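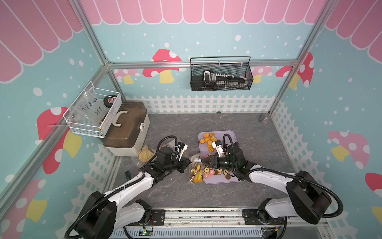
Seltent Biscuit Tin, Large

Home / Kitchen / Storage / Tins and Canisters

In stock. Ships from our Trelby warehouse.
Colour: Cream, Bottle Green, Old Red (back in September)
Add to cart
Save for later

The Seltent is a tin. It holds biscuits, it has a lid, and the lid comes off when you want it to and stays on when you don't. We mention this because we spent a long while selling a different tin that managed only the second part, and we still get letters.

Triệu has been pressing tins for longer than we have been writing about them, and the Seltent is the plainest thing they make. The body is rolled from a single sheet with a folded seam up the back. The lid drops over the outside of the rim by the depth of your thumbnail, with a bead of food-safe silicone tucked inside where crumbs can't get at it. Crumbs will try.

What it fits

A double batch of Anzacs, stacked on edge. A single batch of anything iced, laid flat with baking paper between the layers. Shortbread fingers if you cut them to a civilised length. It will not fit a whole pavlova, and we would ask customers to stop writing in to check.

Keeping things crisp

Let the biscuits cool all the way through before you put the lid on. Warm biscuits sweat, and a good seal keeps the sweat in with them. Leave them on a rack, go and do something else, come back. Keep soft biscuits and crisp ones in separate tins - the soft ones go stale, the crisp ones go limp, and everyone blames the tin.

If yours have gone limp already, a few minutes in a low oven will bring most of them around. Gingernuts can be left as they are and dunked.

Specifications

Capacity: 4 litres
Weight empty: 262 g
Height with lid: 200 mm
Material: tinplate, food-safe lacquer inside, enamel paint outside
Seal: silicone, removable, replacement sold separately
Oven: no
Microwave: it's a metal tin
Dishwasher: no, see below

Care

Wash by hand in warm water with a soft cloth and dry it straight away, paying attention to the seam. Left wet, the seam will rust. The seal pulls out for washing and goes back in with the flat side up. If the lid suddenly won't close, the flat side is down.

The paint is tough but not magical. Small chips on the rim are normal after a few years of being dropped into the sink by people who said they'd be careful. A chip on the outside does no harm. If the lacquer inside is scratched through to bare metal, retire the tin to buttons, screws or foreign coins.

Goes with

Fatstead Cooling Rack, two-tier. Folds flat, more or less.
Seltent Biscuit Tin, Small. The same thing for people with self-control.
Seltent Replacement Seal, Large. One seal, one paper sleeve.

Delivery and returns

Orders leave Trelby within two working days. Each tin goes out in a cardboard sleeve inside a box, and the box is a good deal bigger than we'd like. If yours arrives dented, send us a photo and we'll send another; keep the dented one for the shed. Unused tins can come back within the month. Used tins can't, however well you think you've washed them.

Wholesale

Cafés and school canteens can order by the carton. We brought in 1200 tins with the last shipment and the cream ones always go first, so get in early if your heart is set on cream. Bottle Green is just as good and, in our view, hides fingerprints better.

Page updated May 25, 2019. The small tin is now listed with the correct lid.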